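3. What members did at the practice evenings

3.1 The club and its problem

The Covbridge club has 1,750 members, most of whom own an ice axe or intend to, and a good many of whom store it for eleven months of the year behind a boiler. Each winter it runs practice evenings indoors so that people can get reacquainted with their equipment before the minibus leaves for the Roussel hut. The evenings are popular. They are warm, there is cake, and it is very hard to fall off a church hall.

Earlier work on refresher teaching in outdoor clubs (reviewed in Section 2) has asked members how confident they feel afterwards. They feel very confident. We were interested in a duller question: whether the things people practise indoors resemble the things they will need to do outside. An axe picked up off a table by someone in a jumper is the same axe that has to be unclipped from a rucksack in a crosswind, but the person holding it has become a different shape, and has usually lost the use of several fingers.

We invited 400 members to take part, drawn from the club's Junenow booking list, and 280 came to at least one evening between October and February. Those who stayed away were not asked why. A few told us regardless, and their remarks have been kept out of the paper on grounds of length.

3.2 Coding

Every session used the same four tasks: pick up the axe, change hands, adjust the leash, and put the axe down again with the spike pointing at no one. The last of these had to be added after the first evening. Members worked standing, at their own pace, and could talk to each other, which they did throughout.

Two of us coded each hold separately and then compared sheets. Over the whole season this gave 606 holds that both coders could see well enough to judge. Holds where the member was also gripping a mug were dropped. We recorded three things: where the thumb went, whether the hand was gloved, and what the sleeve was doing. The sleeve code was an afterthought and ended up taking more of our time than the other two together, since people push their cuffs up and pull them down without any regard for the needs of science.

The thumb code separates holds where the thumb wraps over the top from holds where it lies alongside the shaft. It is a blunt division. One instructor objected that there are at least five ways of holding an axe, demonstrated seven, and could not be persuaded that any two of them were alike. We kept to two codes because two was the number on which the coders agreed.

Glove use was recorded as bare, thin or full. "Thin" covers liners and anything bought at a petrol station. "Full" means the gloves or mitts the member would wear on the hill, on the member's own word. We did not check this, having no wish to go through anyone's rucksack.

Figure 1. Thumb, glove and sleeve codes.
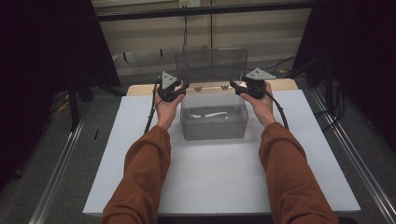 Agreement between the coders was good for gloves, fair for thumbs and poor for sleeves until we rewrote the guide. The first version asked for "long sleeves, sensibly worn", and one coder turned out to have firm views on sensible. The second version asks only whether the sleeve is long and how far it comes down towards the hand. On that reading Figure 1 is a plain case: long sleeves running up towards the wrists, bare hands, and the thumb of the right hand wrapped over the top, so the right hand goes down as thumb over, bare, long. Plain cases like it were used to train new coders, who got them right, and then met a member in a poncho.

3.3 Findings

The commonest combination by some distance was bare hands with long sleeves. This held for beginners and old hands alike, and it held on the evening when the heating failed, when members put on hats and scarves and carried on practising without gloves. Several had full gloves with them. They were in pockets, on chairs and, in one case, under the cake.

Among bare hands the thumb went over the top more often than not. With full gloves the pattern was less settled. Some members kept the same hold and simply squeezed harder, while others shifted the whole hand along until something felt secure, looked at it, and shifted back. We had expected the gloved holds to be slower and they were. We had not expected so many people to take a glove off halfway through the leash task, finish it bare-handed, and report that the task had gone well in gloves.

Sleeves mattered in one place only. During the leash task a loose cuff tended to get between the wrist and the strap, and members dealt with this by pushing the cuff up towards the elbow. It works nicely in a hall. Anyone who has tried it in a shell jacket over a fleece, with a mitt on a lanyard, will know that the cuff has its own plans.

Instructors hardly ever mentioned gloves. In the notes we kept of their talk, the subject came up mainly as a thing to be bought, with the Jodeo mitt recommended warmly by those who had one and coldly by those who had tried to dry one. Instructors were mostly bare-handed too when they showed a hold, presumably so that people could see what their fingers were doing. We think that is a fair reason. It may also be how the habit spreads.

3.4 Limits

The evenings took place in one town and one club, in a hall whose lighting favoured badminton. We coded hands and cannot say what anyone was thinking. We did not follow members to the Roussel hut, although the ethics form would have allowed it and one of the coders asked twice. Whether a bare-handed evening does any harm on the hill is therefore left open, and Section 4 looks at it only through members' own accounts of their winter, with all the cheerfulness those accounts bring with them.

There is also the matter of being watched. Some members plainly tidied up their technique when a coder came past with a clipboard, and a few stopped altogether and offered the coder the axe.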